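Flinosach Cup

From the Patia Robotics Club wiki
Last edited Oct 4, 2022

The Flinosach Cup is our club's yearly simulation contest, and I've been asked to write the page for it because I've entered 3 times and never shut up about it. Teams of students program a two-armed robot to do plant-room jobs (turning valves, mostly) in a simulator, and everybody's code gets run on the same machine on finals night in November. You don't need to own a robot, which is how most of us got roped in!

Background

The contest grew out of an evening class at Dutton College. The class had one real arm between the lot of us, and you'd wait half the session for your turn and then knock the table. Somebody put together a simulator over the summer, called it Flinosach for reasons I've never got to the bottom of, and the next term we were all racing each other in it. Pavliuk, a small pump repair firm down the road from the college, puts up the prize money. It's 200 pounds, plus a very ugly trophy that I'd dearly love to win.

The valve task

Valve turning is the main event and the one I'd start with. Your robot has to reach out, get its fingers round a handwheel and turn it to the angle printed on the task sheet. It sounds easy, and for a person it is. For us it meant weeks of watching fingers slide straight off the rim, or the wrist run out of travel a quarter of the way round, at which point you have to let go, wind back and grab again without losing your place.

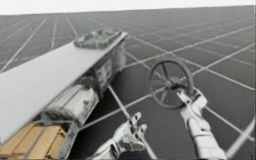
Our team spent far too long on a lovely smooth approach and hardly any time on the grip, and we paid for it in the first round. My advice is to sort out where the fingers go before you touch anything else. Holding close to the hub lets you turn further with less arm movement, but you need more force. Holding the rim is gentler, though the whole arm has to swing about to follow it. We changed our minds on this so often that our notes are nearly unreadable.

The second arm is a puzzle too. The rules let you use it or leave it alone. Some teams have it take over when the first wrist gets to its limit (gorgeous when it works), and others just park it out of the way so the two can't bash into each other. I'm a parker, I'm afraid.

Scoring

Each run is limited to 2000 simulation steps. You get points for how close you finish to the target angle and you lose them for collisions. The top score so far is 254, set by a first-year team on their very first go, and yes, we're all still sore about it.

Joining in

Anyone enrolled at Dutton can enter, alone or in a team. A bit of Python helps but plenty of people learn it as they go. The starter code is on the club's shared drive, with a sample valve task already set up. Read the notes on joint limits before you run it, and save your work before the practice rounds, as the simulator does still crash now and then.

See also: Starter code; Task sheets; Past results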